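Post-fault inspection checklist: kitchen cell, simulated camera stop
Site: Warnedthorpe. Inspected 6 Oct 2023. Controller: Mandix. Simulation package: Ondamero.

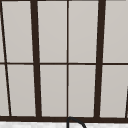

Fault summary: wrist camera pitch exceeded its upper limit during a sink approach. The arm kept moving for 19 control steps after target tracking was lost. The stop should have been immediate.

1. Fault log saved before restart - PASS
First entry at step 2,234, last at step 2,726.

2. Pitch limit present in controller settings - PASS
Value matches the May release.

3. Pitch limit enforced in simulation - FAIL
Limit is read at start-up but dropped when the kitchen file is reloaded. Reported to Zervas, who maintain the loader.

4. Lost-target stop triggers on first missed step - FAIL
The tracker held its last good position and reported it as live. Timeout to be set to zero until patched.

5. Tap spout included in collision model - PASS
Spout and base are separate bodies. Both respond to contact.

6. Window and frame included in collision model - PARTIAL
Frame yes, panes no. An arm could pass through the glass without raising a contact. Add panes before the next run.

7. Emergency stop from operator console - PASS
Tested at low and full speed.

8. Repeat run of 1,000 approaches without fault - NOT DONE
Held until items 3 and 4 are closed.

Restrictions: no transfer of this controller version to the physical arm. Simulation runs allowed with reload disabled.

Re-inspection: items 3, 4, 6 and 8 only, unless the loader is replaced - in that case repeat the full list.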